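Robot cell budgeting

Robot cell budgeting is the work of estimating, scheduling and approving the money needed to put a robot into service. It covers the arm itself and everything that has to be in place before the arm can do a job: grippers, fixtures, mounting, wiring, safety gear, software, training and floor space. It's a surprisingly lively subject, because so many of the most interesting choices about a cell are made on the budget sheet!

Scope

First-time buyers often start with the price of the arm and work outward. The Bemthorpe method, widely taught in small workshops, goes the other way. It begins with the part to be handled, then the fixture that holds it, then the gripper, and only then the arm (reach, payload and repeatability fall out of the earlier answers). A Bemthorpe sheet has 5 sections and fits on 2 pages, and the last section is kept for spare parts and service.

Timing

Lead times shape the plan as much as prices do. At the Herindale assembly shop, the arm arrived 90 days after the order and the custom fixture took 134, so the shop now orders fixtures first. Wendt, a supplier of mounting hardware, publishes its delivery calendar every May, and many planners build their year around it.

Planning in simulation

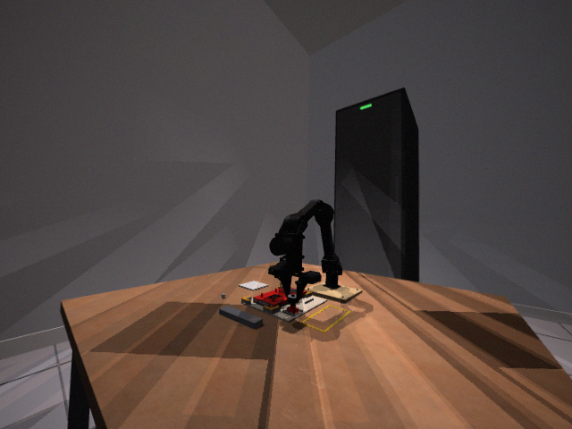 Simulation is one of the best bargains in the whole process, and a wonderful way to catch missing budget lines. A planner can try several layouts before a single purchase order goes out. In a rendered cell with a black arm over a wooden table, the arm is one item among many: it stands on a beige square mounting plate, works with a two-fingered gripper, and reaches down to a gray base board that serves as the fixture. Each of those deserves its own line. Open table counts too, and a thin yellow outline with nothing inside it is an easy way to mark space on the drawing. The Clandura planning guide suggests pricing the table last, once the layout has settled.

See also

Fixture design
End effector selection
Cost of ownership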